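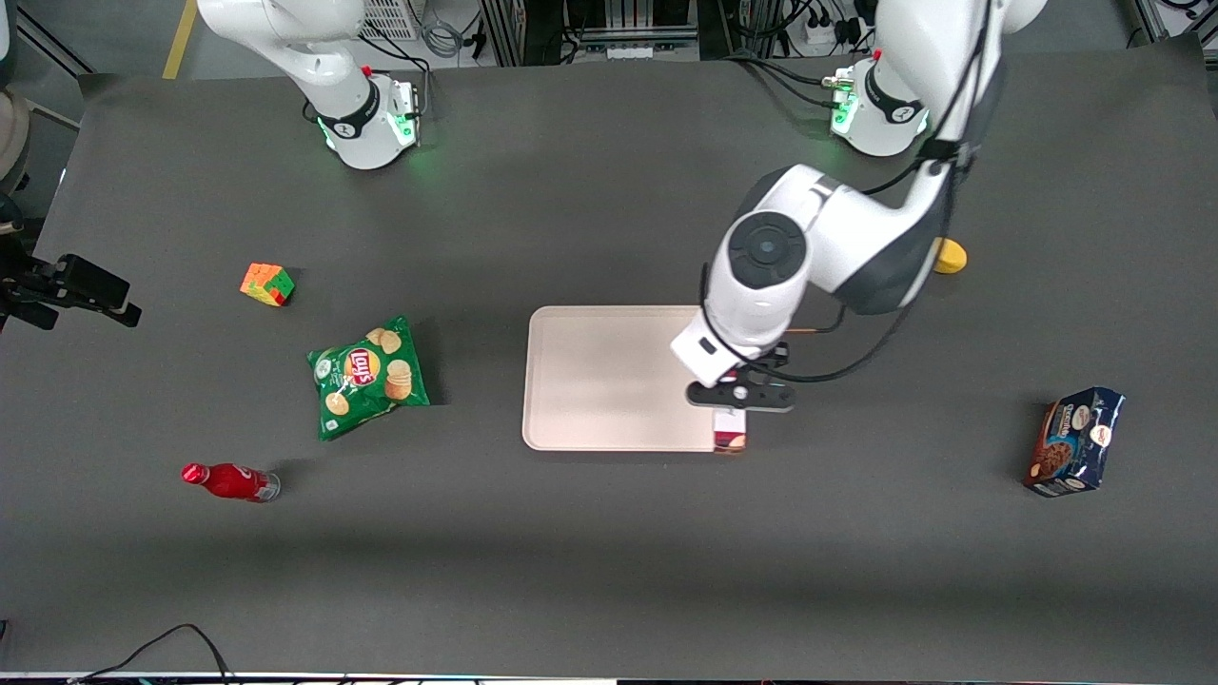 Wesano publishes results of gripper finger and wrist camera comparison on two-arm bench

July 2022

Wesano, which supplies handling cells for small-batch packing, has released the results of a bench comparison covering two sets of gripper fingers, two wrist camera positions and two arm controllers. The trials were run at the company's Plellelen site on a table fitted with two arms, using ordinary shop goods as test items. The full report is free to download from the Wesano website.

A total of 3,643 pick attempts were logged. Of these, 1,915 used the flat black plate fingers already fitted to Wesano cells and the remainder used a padded finger made by Baudry. Both finger sets were mounted on the same parallel gripper body, and closing force and approach speed were held at the same values for each pair of runs.

Test items were chosen for differences in shape, stiffness and surface. They included a puffed crisp bag, a drinks bottle laid on its side or stood upright, a small carton, a box of biscuits and a Rubik's cube. Items were set out by hand at mixed angles on a matt grey table, and each pick was to be followed by a place onto a flat tray with rounded corners. A pick was scored as good only if the item was released on the tray without tipping or sliding off.

On rigid items the two finger sets gave closely matched results. The plate fingers were quicker to centre on the cube and the carton. The padded fingers held the bottle more securely when it lay on its side, but needed a wider opening and more clear space around the item. On the crisp bag, the padded fingers slipped less often at low force. The plate fingers did better when the controller was allowed to grip the bag by its crimped end.
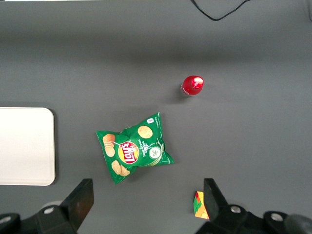 Camera position had a larger effect on the results than finger type. With the wrist camera set close to the gripper body, both fingertips stay in view during the approach and the opening can be checked against the item before closing. The cost is that a finger can hide a nearby item. In the close position, 113 attempts were stopped by the controller because the target was too heavily masked by a finger for its outline to be found. Moving the camera further back reduced these stops but made small items harder to locate at the start of the move.

The report recommends the close position where a second, fixed camera covers the whole table, and the rear position where the wrist camera has to work alone. Glossy surfaces such as bottle caps produced bright spots in both positions. These were dealt with by a change of exposure setting and did not call for different lighting.

The two controllers compared were Wesano's current unit and the Broltitz controller, which is offered as an option on new cells. Both drove the same arms through the same set of moves. The Broltitz unit recovered sooner after a stopped pick, as it keeps the last good view of the table and does not return the arm to its start position. The current unit gave smoother motion close to the tray and remains the standard fitting. Cable routing along the arm was left unchanged throughout, and no fault was traced to it.

Cells ordered from December will be supplied with a camera bracket that can be set in either position using the existing screws. The Baudry finger set will be listed as a spare part for all current cells. Owners of earlier cells can order the bracket separately, and a software update is needed before the rear position can be used.

The first production run of the bracket is limited to 300 units. Orders will be filled in the order received.

Notes to editors

Wesano builds and services two-arm handling cells for packing, sorting and kitting. Its test bench at Plellelen is open to customers by appointment, and customers may bring their own goods for trial. The report contains the pick log, the controller settings and drawings of both finger sets. Printed copies are available on request from the Wesano press office.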